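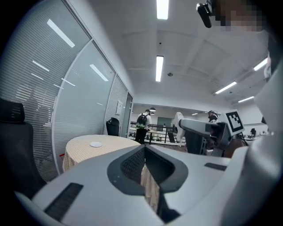 The checkered cloth

How do I get creases out of a cotton tablecloth for a round table?

Asked by Aicha Abdel Hamid, March 2013

Hi everyone! I have a checkered cotton cloth that has lived folded in a drawer at work, and I need it for a lunch we're putting on for 40 people (there are several tables, but this is the one everybody walks past first, so of course it's the one I'm fussing over). It has fold lines going both ways and they will not budge. I ironed it once at home, folded it to carry it in on the bus, and the lines were right back where they started by the time I got there. There's no ironing board at the office and I don't want to drag one up in the elevator if I can help it.

Also, it hangs down past the edge of the round table. Do people pin that up or just leave it? My aunt says leave them. My coworker says it looks like a picnic. I kind of like that it looks like a picnic?

Thanks in advance!

3 answers

Habibur Sivakumar
Top answer

I did church suppers for years and have ironed more of these than I'd like to think about. Cotton wants to be damp. If you iron it bone dry you're mostly just warming up the crease. Wash it, take it out of the dryer while you can still feel some moisture in it, and iron it right then on the wrong side with the iron on the cotton setting. If it's dried out on you, spritz it with plain water, roll it up like a sleeping bag, leave it for half an hour and then go at it.

Now the part you're really asking about, which is getting it to the office. Don't fold it! Roll it on a tube. Wrapping paper tubes are too skinny and they bend, so go to a fabric store and ask for an empty bolt tube, they gave me mine for free. Roll it loosely with the good side out and put a trash bag over it for the bus. I still have the same tube, it's behind my coat rack and my wife has asked me about it more than once. 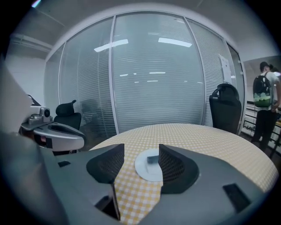 If a faint line is still there once it's on the table, mist it lightly from a spray bottle and smooth it outward from the middle with the flat of your hand, then weigh down the edges with clips while it dries. Do that the evening before. I wouldn't do it the same morning unless you like putting plates on a damp cloth. And check that the tabletop doesn't mind a little water, some of the older ones get white rings.

Corners: I leave them. If people are going to be squeezing past with chairs, fold each point up underneath and hold it with a safety pin from below.

Flalline

steamer. I got a little Ronia one secondhand and never looked back. you do it right there on the table, two minutes. hold it off the cloth a bit or it spits

Magyar

I'd go easy on the starch if anyone suggests that. I starched a big one for a June wedding and it had lovely crisp folds in it for the rest of the day, exactly where I'd folded it. Light starch is OK if you're rolling it.

And I vote for picnic too. Points hanging down, pitcher of lemonade, done. If you decide you hate the points you can cut it round and hem it, but measure across the table first and add the drop on both sides, plus a bit for the hem. I forgot the both sides part once. It's a very nice tray cloth now.

Comment from Aicha Abdel Hamid

Thank you all so much! I'm going to try the tube, there's a fabric place two stops from me. Habibur, is it okay to roll two cloths on one tube or will the inside one get squashed?

Comment from Habibur Sivakumar

Two is fine, just put the thicker one on first.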